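うちの子は車いすで地域の小学校に通っています。入学前は学校との話し合いのたびに書類が行方不明になって、夜中に半泣きで探してました(笑)。同じような方の役に立つかもしれないので、家でやっている工夫を書いておきます。

## 話し合いのメモは台所で書く

面談から帰ったら、夕飯の支度の前に20分だけ机に向かいます。誰が何を言ったか、次はいつまでに返事か。それだけです! きれいに書こうとすると絶対に続かないので、私は鉛筆の殴り書き。清書もしません。
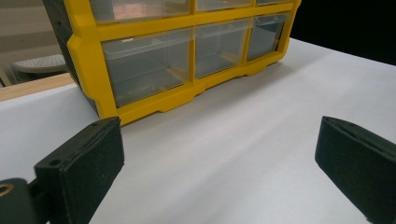
*黄色い枠の引き出しケース*

メモは日付順に重ねて、穴をあけてひもで綴じるだけ。以前はムノノラの立派なファイル(1,661円もした……)を使っていたのに、金具が固くて結局開かなくなりました。

## お願いごとは紙一枚に

「階段のときは声をかけてください」「トイレは早めに行かせてください」など、先生へのお願いは大きな字で一枚にまとめます。担任の先生が替わる春は特に助かりますよ。補助の先生にも同じものを渡しておくと、話が早いです。

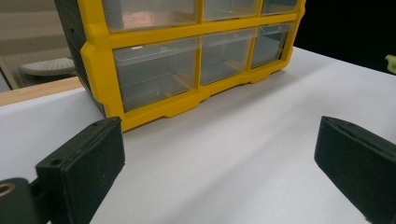
それから、古い版は捨てずに裏へ「旧」と書いて取っておきます。去年できなかったことが今年できていたりして、読み返すとけっこううれしいんです。

## 着替え袋は二つ

洗い替えがないと、雨の日にたちまち詰みます。同じ形の袋を二つ縫って、水曜日に入れ替えるのがわが家の決まり。ひもは太めの平ひもにすると、握る力が弱い手でも引っぱりやすいようです。
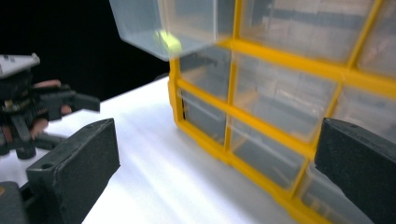

口の内側に中身の一覧を縫いつけておくと、先生が戻すときに迷いません。布用のペンは洗うと薄くなるので、私は刺しゅう糸でざくざく縫ってます。老眼にはつらい作業ですが!

## 鉛筆が持ちにくいとき

輪ゴムをぐるぐる巻くだけでもだいぶ違います。スポンジのホースを短く切ってかぶせる方法も試したけれど、うちの子は太すぎて嫌だそうで、輪ゴムに戻りました。

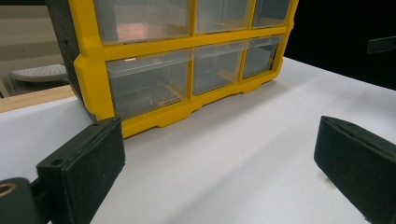

最終更新:11月

連絡帳は、マス目の大きいノートに替えてもいいか先生に聞いてみてください。うちはあっさり「どうぞ」でした。悩んでいた時間を返してほしい(笑)。宿題プリントの拡大コピーも、家でやるなら50枚くらいの束で紙を買わず、まず少しだけ試すのがおすすめです。大きすぎても机からはみ出して書きにくいので、お子さんと相談しながらどうぞ。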